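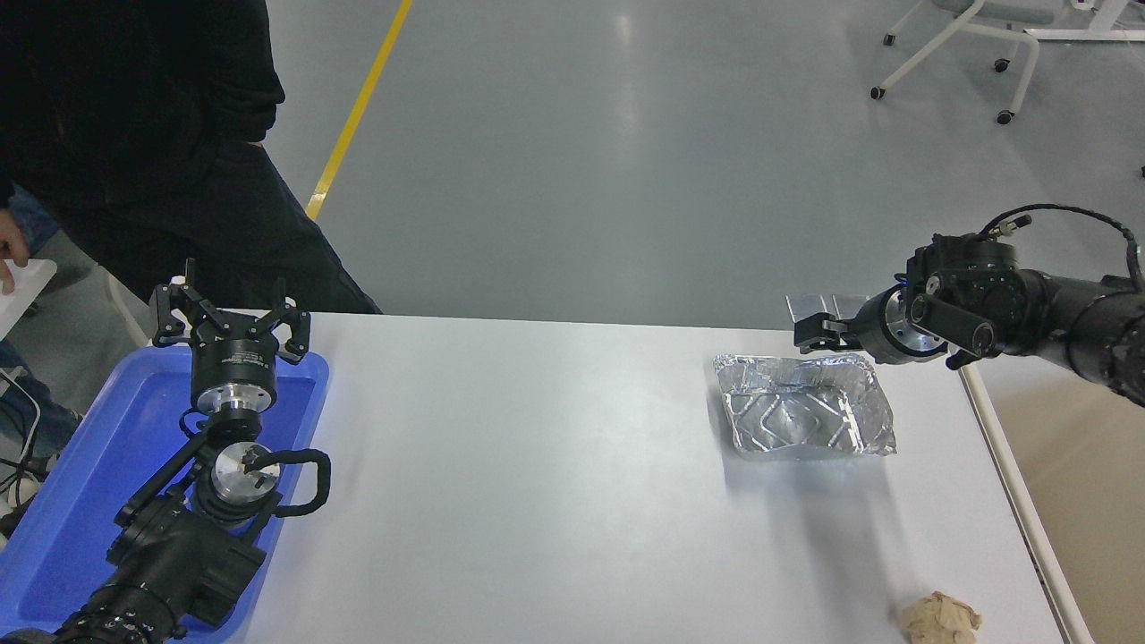

Photo: Orsolya Kelemen for Plunilham

How to Clear Foil and Paper Off a Shared Table

I have read a lot of advice on keeping a shared worktable clear, and I don't believe most of it. Color-coded zones, a "reset ritual," little signs with cartoon hands on them. I tried the signs at Heffernan for eight weeks. People put their lunch on the signs.

What follows is duller. It deals with the two things that get left on a table more than anything else where I work, which are foil trays and balled-up paper.

What you need

- One bin, big enough that you don't have to aim
- A damp cloth and a dry one
- A sink or a bucket, if your hauler takes foil
- Five minutes, though the first go will take longer

You'll see guides that want three bins, a label maker and a spray bottle of something with lavender in it. You can skip those. If you already own the label maker, I can't stop you.

Step 1. Look up your local rules before you sort anything

Do this once and write it down. Some places take clean aluminum foil and trays with the cans. Others don't want foil in any form. I wouldn't trust the symbol on the packaging for this, and I would trust a blog (mine included) even less. Your hauler's own list is the one that counts, and it's usually a single page. Print it and tape it inside a cupboard door.

Ask about paper while you're at it. Plain crumpled paper is fine in many programs, greasy paper mostly isn't, and shredded paper is its own argument.

Step 2. Deal with the foil tray first

A foil tray slides when you wipe near it, and if there's anything left in the folds it ends up on your cloth. Lift it by the rim with both hands if it's gone soft. A wrinkled tray bends where you don't expect, so don't carry it across the room by one corner.

Check the base. Trays with raised ridges hold grease in the channels even when they look clean from above. Run a finger along one. If your finger comes up shiny, the tray needs a rinse or it goes in the trash. I've seen people recommend a full wash with hot water and soap for every tray, and I doubt that they do it themselves. A quick swish in leftover dishwater is plenty for most.

If your program takes foil, squash the tray down once it's clean. A larger lump of foil is generally easier to sort than a flat scrap, so save your small pieces and press them together with it. Don't wrap anything up inside.

Step 3. The paper ball

Is it packing paper? Open it up before you throw it out. I know how that sounds. But people wrap things in packing paper, and screws and small parts have a way of staying in the middle. At Dredgate we lost a whole set of shelf pegs that way one October, and I was the one who'd said not to bother checking.

If the paper is clean and not torn, flatten it with your forearm and keep it for the next box. Creases don't matter for padding. The pricey cushioning rolls from Udar do the same job as far as I can tell, and I've used both. If it's greasy or taped all over, toss it.

Paper that's staying in use goes on a shelf. Leave one ball on the table "for later" and you've told everyone that's where paper goes.

Step 4. Bring the bin to the table

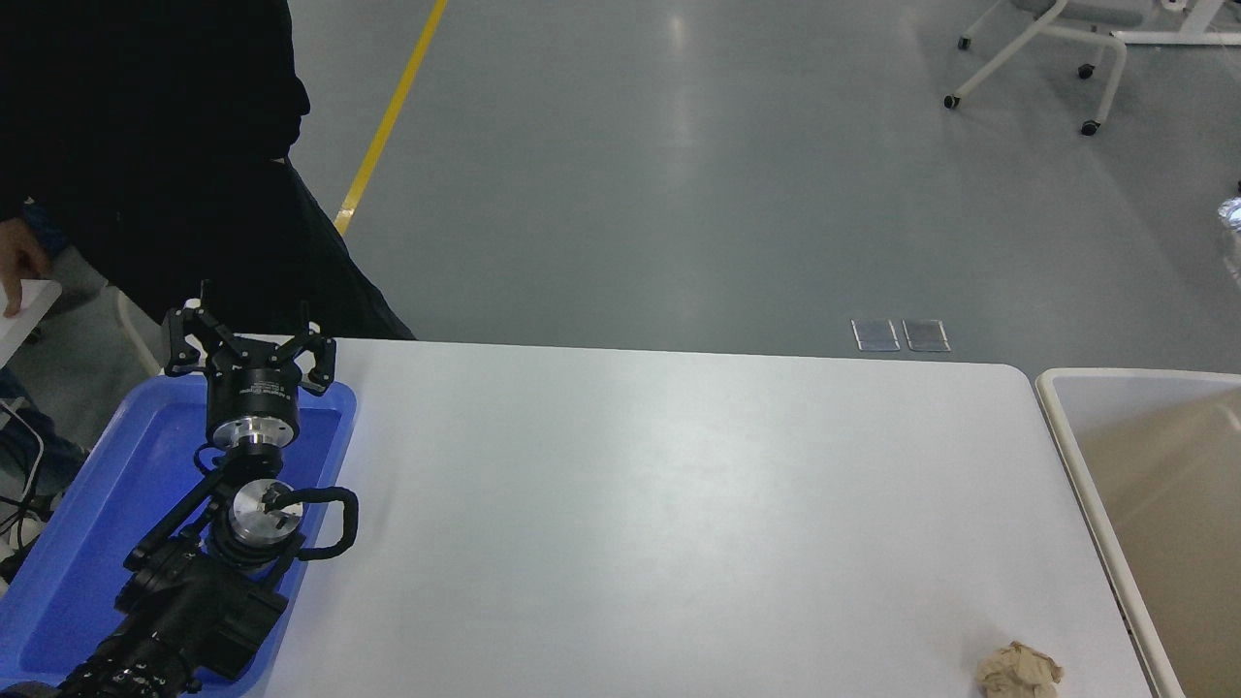 This is the one change I'd defend in an argument. A bin across the room gets used by the tidy people, who weren't the problem. Park a big one right up against the side you work from, and leave the lid off. Get one with a thick rim if you can, since you'll be dragging it by that rim. Mine stands 31 inches high, a little lower than the tabletop, so I can sweep scraps over the edge with my arm. Measure yours before you buy, because a bin taller than the table is a nuisance.

Empty it at the end of the day even if it's only half full. I resisted this for a long time as a waste of liners. Then I left food trays in there over a long weekend.

Step 5. Wipe, then leave it alone

Damp cloth from the back edge toward you, dry cloth after. White tabletops show streaks, and the dry pass is what fixes that. Don't buy a special cleaner until plain water has failed you.

Check the floor on the side away from the bin as well. Light paper rolls off when somebody brushes past and will sit behind a table leg for weeks.

Does it last?

For a while. Over 616 readers have written to me about the earlier version of this page, and plenty of them say their tables filled up again within days. So did mine. I do steps 2 through 4 again and it takes less time than it used to.

Contact Orsolya Kelemen | © 2026 Plunilham | Back to top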